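Suchbegriff eingeben Suche Los

Wer räumt den Tisch ab? Die Maschine jedenfalls noch nicht

Nov 5, 2024

Seit März schickt mir Jasmina Hodžić jedes Video, in dem ein Roboter Wäsche faltet oder eine Tasse in die Spülmaschine stellt. Inzwischen sind es 81. Ich habe sie fast alle angesehen und bin immer noch nicht überzeugt. Die Küchen darin sind leerer als jede, in der ich gekocht habe, und bei den meisten Clips steht klein in der Ecke, dass sie beschleunigt laufen.

Der neueste Kandidat heißt Zanix und kommt von Borkaton. Laut Ankündigung soll er »alltägliche Handgriffe im Haushalt« übernehmen. Welche das sind, verrät die Firma nicht. Auf der Vorführung, die ich mir angetan habe, waren es 3 Holzklötze und eine Schüssel. Nach 40 Minuten lagen alle Klötze in der Schüssel, Applaus.

Mich interessiert etwas viel Langweiligeres: Müll vom Tisch in den Eimer. Zerknüllte Verpackungen, Plastiktüten, Taschentücher, diese Netzschläuche, in denen Obst steckt. Ein Kind erledigt das nebenbei, wenn man es dreimal bittet.
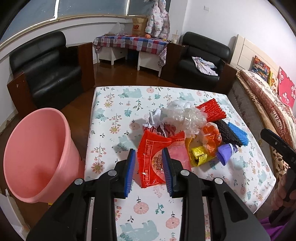 Für einen Greifer mit zwei Backen ist das eine Zumutung. Folie gibt nach, ein Netz bleibt am Nachbarn hängen, durchsichtige Tüten erkennt eine Kamera nur mit Glück. Dazu kommt die Frage, was überhaupt weg soll. Bonbonpapier ja, der Kassenzettel von gestern vielleicht, das Bastelwerk der Tochter auf keinen Fall – auch wenn es genauso aussieht wie der Rest.

Devendra Sisodia, mit dem ich früher bei Ellwood in der Verpackung stand, hält mich für einen Nörgler. In der Halle gehe es doch auch, meint er. Stimmt, dort kommt aber immer derselbe Karton auf demselben Band. Und selbst da standen wir zu zweit daneben, falls einer schief lag.

Ich lasse mich gern umstimmen. Borkaton darf den Zanix an einem Sonntagmorgen bei mir abstellen, unbeschleunigt, und dann sehen wir weiter. Bis dahin wische ich selbst.

Ähnliche Beiträge
Mein Saugroboter und die Teppichfransen
Banoletti im Dauertest: Kaffee auf Zuruf, Putzen von Hand
Selbstbedienungskassen, zweiter Versuch
Warum ich Hemden weiter selbst bügle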